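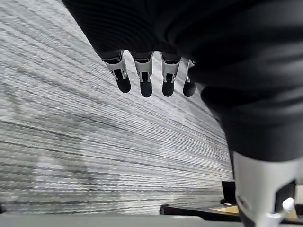 *The hand over the carpet in the test room.*

The purchasing officer at Judasholm had a budget sheet open during all our talk, and she went back to it often. Her office plans equipment for a group of small guest houses. They now want to decide if a pair of robot hands from Warnier can do part of the tidying.

"The price of the hand is the easy line," she said. "I ask first what it costs when one finger stops."

A replacement fingertip is quoted at 80 pounds and a full finger at 799. The service contract is 2296 a year, and it does not include transport to the workshop in Ciltside. She has put 700 aside for this, but she is not sure that it will be enough.

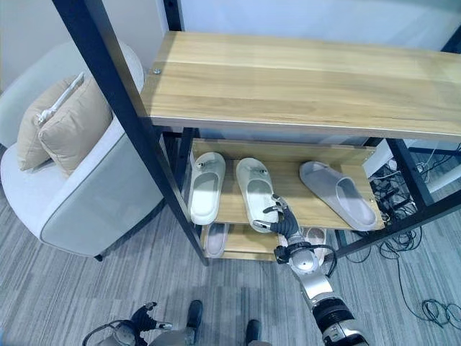 Slippers were her own choice for the trial. They are soft, they have different shapes, and guests leave them in every direction. "A supplier always brings a box or a bottle," she told me. "I said no, please show me our shelf."

She has also asked Kyei for an offer, with rental in place of purchase. It would cost more over three years, but repairs would be included. Her colleagues prefer to own the equipment. She does not agree yet.

"With a washing machine I know how long it lives. For a hand I have only the word of the seller."

Both offers must be on her desk before the end of October.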